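Ticket: Vorführung Besuchstag, Handgreifer
Status: offen
Angelegt von: Omar Mansour
Zuständig: Cosmin Lungu
Datum: 2021-10-28

Eintrag 1

Moin Cosmin, ich schreib das lieber gleich auf, solange ich noch alles im Kopf habe. Der Besuch von Nuvasport war eigentlich richtig nett (die waren zu acht und wollten am liebsten alle selbst ran!), aber die Aufzeichnung mit den Handgreifern hat uns zweimal hängen lassen. Beim ersten Mal lief der linke Greifer in Ketora einfach weg, die Position sprang auf dem Monitor hin und her, und ich stand vorne und hab über die Mittagspause geredet. Beim zweiten Mal war das Log nach 85 Sekunden zu Ende, ohne Fehlermeldung.

Was ich schon probiert habe: Ketora neu gestartet, Kalibrierung vom September geladen, dann die neue. Kein Unterschied. Belichtung von 700 auf 600 runter, danach war es einen Tick ruhiger, kann aber auch Einbildung sein.

Eintrag 2

Hab nach dem Besuch noch mal in Ruhe getestet. Mein Verdacht ist inzwischen der Boden. Der Marmor ist dermaßen blank, dass sich die Deckenleuchten als weiße Streifen drin spiegeln, und wenn so ein Streifen in der Nähe vom Markerwürfel liegt, zappelt der Wert. Auf der Matte im Nebenraum hatte ich in 24 Durchgängen keinen einzigen Sprung. Der Abbruch vom Log ist damit natürlich nicht erklärt, da müsstest du bitte mal reinschauen, ich komme an die Serverseite nicht ran.

Ciobanu kommt nächste Woche mit einer größeren Gruppe und will genau die Deckelübung sehen, also wäre mir eine Lösung bis Mittwoch sehr recht.

Schritte zum Nachstellen

1. Ketora starten, neue Kalibrierung laden, beide Greifer anmelden.

2. Den cremefarbenen Deckel flach auf den Marmor legen, mit der linken Fingerspitze unten links an den Rand drücken, den rechten Greifer daneben halten und beide Würfel im Blick behalten.
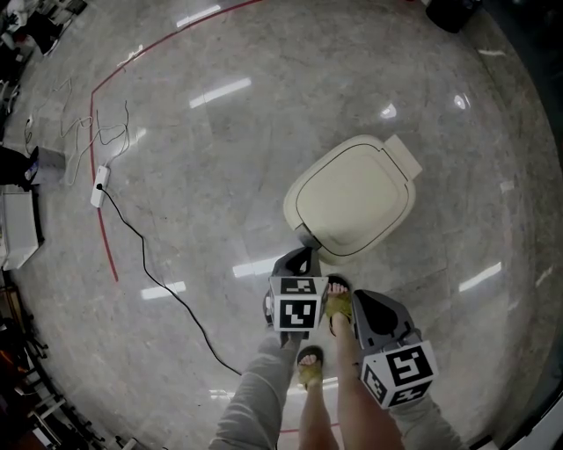 3. Position halten und in Ketora die Kurve vom linken Würfel beobachten. Bei mir kommen die Sprünge meistens ziemlich schnell. Falls nicht, den Deckel ein Stück versetzen und noch mal.

4. Log exportieren und unter Clumesico ablegen, Ordner Besuchstag. Meine beiden kaputten liegen da auch schon.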